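THE PASSWORD THAT OPENED 61 TOWN ACCOUNTS

Marit Myklebust was paying a water bill at lunchtime when the Preltarville website logged her in as somebody else. The name at the top of the page was a neighbor's. So were the street address and the last four digits of a bank account.

She closed the tab, opened it again and got a third person.

Myklebust called the help line for Gimon, the company that runs online billing for the town, and was told to clear her browser history. She did. Then she wrote down what she had seen and took it to the town office in person.

The fault was in a password reset tool that Gimon had added in May. Each reset link was supposed to work once and then expire. Instead, the tool drew its codes from a pool of only 1000, and used codes went back into the pool while the old sessions were still open. A customer who landed on a recycled code also landed in the previous customer's account.

WHO WAS AFFECTED

Gimon's logs show 334 resets while the tool was live. In 61 of those cases, a second person reached the account. The company says no payments were moved. Two customers had their mailing address changed, and both say they didn't do it.

Takeshi Takeda reviewed the logs for Senico, the security firm the town hired afterward. He said the mistake was an old one.

"Short codes are fine if they die quickly," Takeda said. "These didn't die. You could have found that with an afternoon of testing."

Gimon has replaced the tool with one made by Hakim and now ends every open session when a password changes. Letters went out to all customers who used the old reset page, with instructions for checking their address and bank details.

Myklebust got hers last. She has gone back to paying by check.
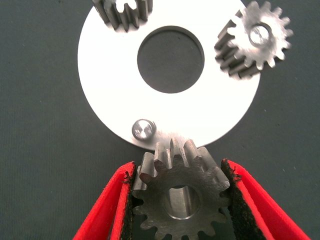
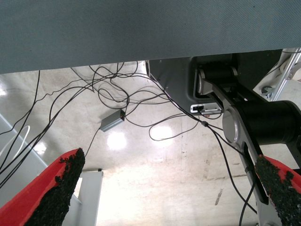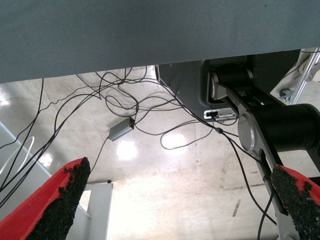 Top: metal gears and a white ring on a dark gray surface. Middle and bottom: red gripper fingers with black pads.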